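Food & Drink > Features > The long life of instant coffee

The tin on the shelf

In Broradton, the coffee works sits between the canal and the bus depot, and on roasting mornings you can smell it from the station. Galli has made instant coffee there for 50 years. It employs 200 people, more than any of the cafes in town put together, and few of those cafes would admit to stocking the stuff.

Instant coffee has an image problem, though sales have never shown much sign of it. Plenty of households with a grinder and a shelf of beans also keep a jar at the back of the cupboard - for baking, for builders, for the first cup at six in the morning.

The making of it is simple enough to explain. Beans are roasted, ground and brewed in tall steel columns, much stronger than anyone would drink. The water then has to come out again. Spray drying is the cheaper way: the brew is blown as a fine mist through hot air and falls as powder. Freeze drying takes longer and costs more, and gives the chunky granules found in the dearer jars.

Galli does both. Its old spray tower, built by Wenarix, runs from March until the autumn and is then stripped down for cleaning. The freezing hall next door is newer and louder. Sastex, which supplies the lids, has a unit across the yard.

The range has grown as well. The works shop lists decaf, a dark roast and a blend with chicory that sells mostly by post. A catering tin holds 520 servings, and village halls buy a lot of them.

How to make a decent cup is a matter of some argument. The tasters at the works use water a few minutes off the boil and wet the granules with a splash of cold first, which they say takes the edge off the bitterness. Milk goes in last.

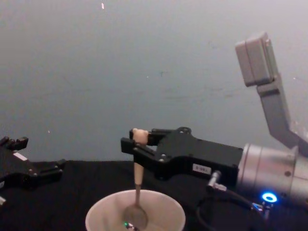
A spoon and a white cup: instant needs little else.

Storage matters more than people think. Granules pull moisture from the air, so a damp spoon will turn a good jar into a brown brick. Keep the lid tight and the jar away from the kettle. The fridge does it no favours either.

The works shop opens at nine and shuts at four. Jars with dented lids are sold at half price by the door.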